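October, workshop notebook, picking up after lunch

Right, cabling. I said I'd write this up properly because last time I didn't, and then Juniper asked me which port went where and I had to go and pull on things until a light went out.

So, the small rack. The plan for the afternoon was to tidy the front side, throw out any patch cable we don't trust, and end up with something a person can follow by eye. We are not there yet! But it's a lot better than it was this morning, when you couldn't get a finger between the bundle and the rail.

First thing I did was pull everything off the lower ports and lay it out by length. Most of what we have is blue. I know, I know - we agreed on colors back when we moved the bench, and then whoever ordered the last bag from Poirier got blue again (it was me). So color tells us nothing at the moment and the labels have to do all the work. I'm putting a label at each end, about a hand's width back from the plug, and writing the same thing on both. Flag style, folded over on itself. The wraparound ones go unreadable as soon as the cable bends.

Naming: I'm using TM for anything that belongs to the Trikesmont setup and EL for the Elo line. TM-01 and up, EL-01 and up. If a cable gets retired, its number gets retired too, please don't reuse it. I found two different cables both marked 7 in the old system and lost a good part of an hour to that.

Lengths. The old ones were far too long for what they do, so you get these big loops hanging down in front of the modules and every time somebody reaches in they catch one. The short hops inside the rack I'd like to make ourselves. The box from Trekside says 1,000 feet on the side and we've used roughly 15 of them so far, so we're hardly going to run out. Anything going out to the bench can stay a bought cable.

Crimping notes, mainly for me, as I forget every single time:

Strip less jacket than you think. Untwist as little as possible, flatten the wires between thumb and finger, trim them square, then push into the plug with the clip facing away from you. Orange-white on the left. Look at the end of the plug before crimping and check that all eight are right up against the front. The jacket has to go inside the plug far enough that the wedge bites on it. My first two today didn't and they slid right out when I tugged, so those went in the bin. The third was fine. The fourth was fine on the tester and then I noticed I'd put the boot on backwards. Left it. It's TM-04 if you want to laugh at it.

The tester also eats batteries if you leave it switched on, and yes, I left it switched on. New battery in, spare taped under the lid.

On the clips: a lot of the older plugs have lost theirs or have one hanging on by a whisker. Any plug like that gets cut off the same day, no saving it for later. They seat well enough to light up and then work loose the next time the table gets bumped.

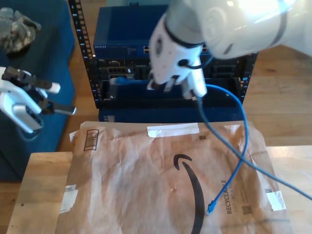 Next job is the slack. I tried the hook and loop strips down the left rail and I like them much better than zip ties - you can undo one, add a cable, and do it up again without hunting for the snips. Keep them loose enough to slide. Juniper wants the runs to go out sideways first and then down the rail so they don't cross in front of the other ports, and I think she's right, although it uses more cable than I'd planned for.

Rail numbers: please write down the number next to the hole when you mount or move something. I've started a sheet for it, bottom to top. It's only half filled in because I ran out of patience around the middle.

Asset sticker for the little tester is 1,533, in case anybody needs it for the inventory. I couldn't find one for the crimp tool. It may have worn off.

Still to do:
Relabel the EL cables, both ends.
Buy some color that isn't blue!! Yellow for Trikesmont, if Juniper doesn't object.
Find the bag of spare cage nuts. I had it in my hand this morning.
Wipe down the bench, there are little bits of copper all over the floor on my side.
Ask Juniper if the long run to the window bench is still in use or if I can pull it.

4:40, stopping for coffee. Will do the far end after if the light holds.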